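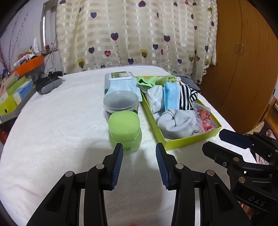
I wouldn't treat the Pacheco filing as proof of anything yet. It's 300 pages, and the part everyone keeps posting is 2 of them. A claim in a complaint is only a claim. The tabloids said Bresard copied her skin cream recipe, and all I've seen so far is talk of a green jar with a square lid, much like the lime-green one on the bed there. You could buy that shape anywhere.

On February 22, 2023, a list member wrote:
> Flovavov has the whole complaint up. She's finished,
> surely? They want every penny back from the August tour.

Finished how? No judge has ruled. I'll wait for the reply papers.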